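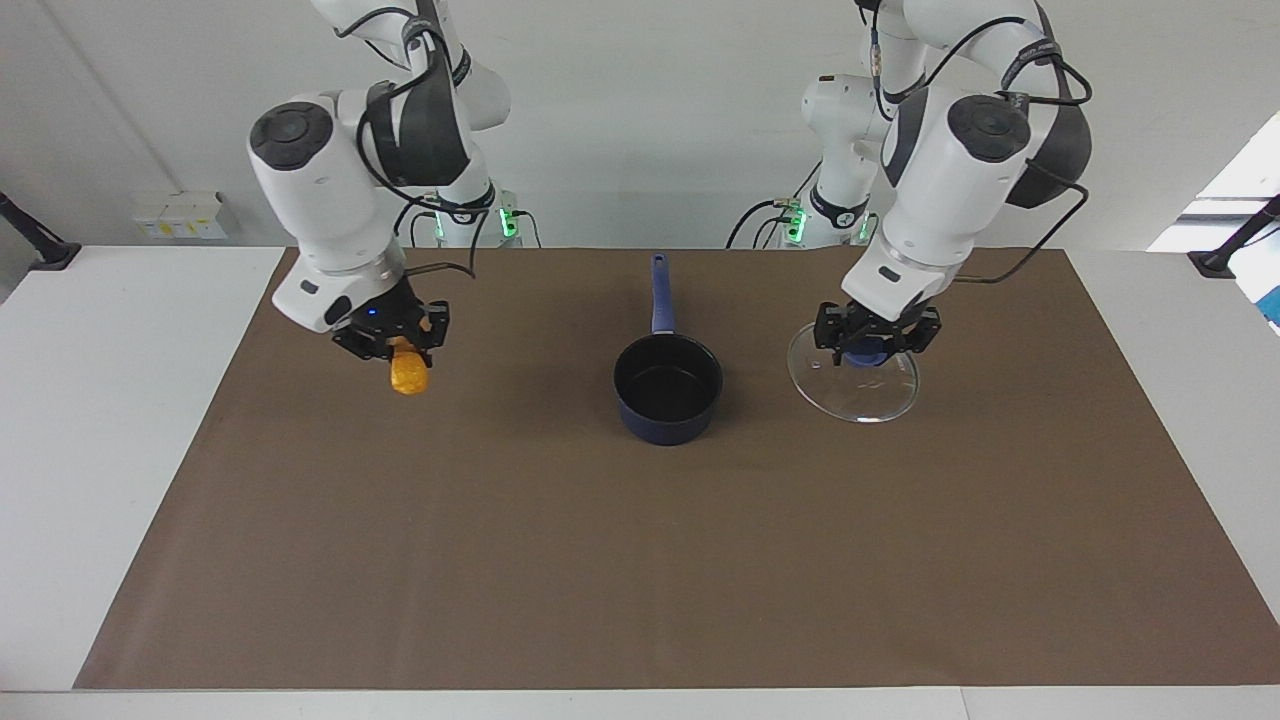 Plorkuvico is a collection of 928 short entries on putting food in pots, an activity most of us assume we have mastered. Each entry covers one pot, one thing going into it and one lid. The lid causes most of the arguments. A glass one with a knob, like the dark blue knob here, gets tagged "lid_clear"; its position is a separate field, so a tilted lid held off a dark saucepan is "lid_raised" and never "lid_missing" - we had that fight in November.

Layout
entries/ - 7 folders, sorted by pot
labels/ - 2 files, kitchen and food
notes/ - 6 pages, mostly about lids

Known issues
Kerau and Amska use different words for "saucepan". Golden, bumpy food is filed under "bread_or_similar" until somebody thinks of a better name.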